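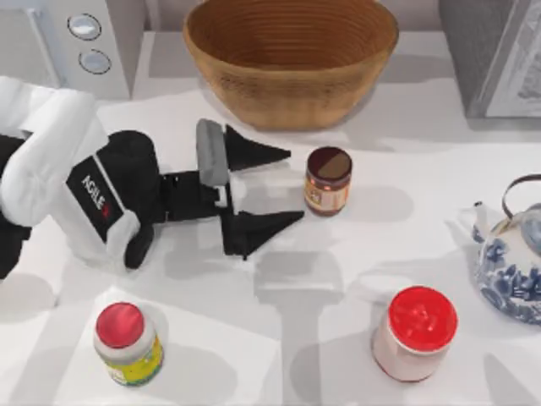

White countertop with small jar.

September, entry opened 9:15 a.m.
Subject: paste wax for the Lougher reading room tables, second trial batch

The first batch was judged too soft for surfaces in daily use. Test panels from that batch took a clear fingerprint after a full night of drying, and the sheen was uneven along the grain. The second batch therefore carries a higher share of carnauba, with the beeswax reduced to match. The solvent remains the Fernley turpentine already held in the cabinet.

Total weight prepared was 900 g. The waxes were melted in the double boiler on low heat. The turpentine was added with the burner off and the pot moved to the far bench, as the shop rules require. Stirring continued until the mix began to cloud at the sides. A thin skin formed during cooling and was folded back in. Two small lumps of carnauba did not melt fully and were removed by hand.

11:40 a.m. Panels prepared. All are oak offcuts from the tabletop repair, sanded to the grit used on the tables and wiped down with a dry cloth. Panel 239 is the control and receives no wax. The remaining 4 panels received one thin coat each, applied with cotton cloth and left for 20 minutes before buffing. Panel two was buffed a little early and shows drag marks near one end. It has been kept in the set, with the fault noted on the back.

The paste is firmer than the first batch and needs more effort to spread. Warming the tin in the hand before use helped. Odor is strong for the first hour, so application in the reading room should be done with the windows open and after closing time.

Caradog Rowlands has asked whether the Brevametti hard wax could be used in place of our own mix. A sample is on order. The cost is higher, but the supply is steady, and the tables will need a fresh coat every year – a point on which the workshop and the library have yet to agree.

3:30 p.m. Second coat applied to panels one and three only. The cloths were laid flat outdoors to dry and are not to be folded or placed in the bin.

Open items: water ring test on all panels tomorrow morning. Check the scale against the reference weight, as the reading drifted slightly while the beeswax was being measured. Return the borrowed scrapers to the Turnurari shop. Ask the library for the date of the last refinishing – the file gives only the year, and the entry is hard to read.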